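About Ovden Packing

Ovden Packing folds, fills and ships small cartons for companies that sell by mail. Most of our customers make soap, candles, tea or stationery, and most of them send us orders too small for a high-speed line. A typical job is 400 boxes. We have 83 employees, one building and two shifts.

The company started as the packing room of a candle maker called Virk. When Virk moved its production out of state, the packing room stayed behind and began taking outside work. Several people from that room are still on the floor.

How we use automation

For years every carton here was folded by hand. Folding is light work, but it is the same few motions for a whole shift, and sore wrists and thumbs were the most common complaint at our safety meetings. Conventional box-forming machines did not suit us. They are built for long runs of one size, and we may change sizes several times in a day.

We now use pairs of small robot arms at bench stations for some of this work. The project is called Nukbridge. Each station has two arms mounted side by side on a rail, so that one can hold a piece while the other works on it. New carton shapes are tried at a test bench before they go to the floor.
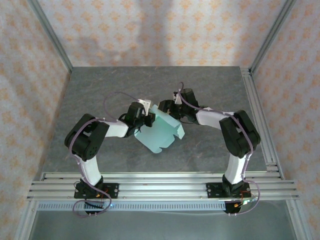
Two arms holding a partly folded carton piece at a Nukbridge bench.

The stations are slower than an experienced folder. They are assigned to plain tuck boxes and similar repeat shapes. Sleeves, window boxes, ribbon work and anything with a coated finish that marks easily still go to the hand tables, as do rush orders.

What changed for our employees

No one was laid off when the stations came in, and hourly rates were not lowered. Folding used to be a full-time assignment. Employees now rotate between the hand tables, filling, inspection and the robot stations, with no more than 3 hours at the hand tables before a change. People who prefer to stay on hand work can ask their shift lead, and a few have.

We added a job called station operator. Operators load blanks, clear jams, check finished pieces against a sample and record rejects. They can stop a station at any time without asking. Training is paid and takes place during regular hours. The first operators all came from the folding tables, and we still post these openings inside the company before we advertise them.

Some things got harder. Operators spend more of the day on their feet. The break schedule had to be rewritten twice, and second shift went without a trained operator on some nights until January. We also lost some of the talk that went on around the big folding table, which many people liked. The table is still there, with fewer chairs.

Tahira Butt manages the floor and is responsible for both the stations and the rotation schedule. She started at Ovden as a folder.

Working with us

We accept blanks from any printer. If you do not have one, we can order through Curkico, our regular supplier. Please send flat samples with your first inquiry so we can tell you whether your carton will be folded by hand or at a station. The price per box is the same either way.

Tours are given by appointment during first shift. Closed-toe shoes are required on the floor.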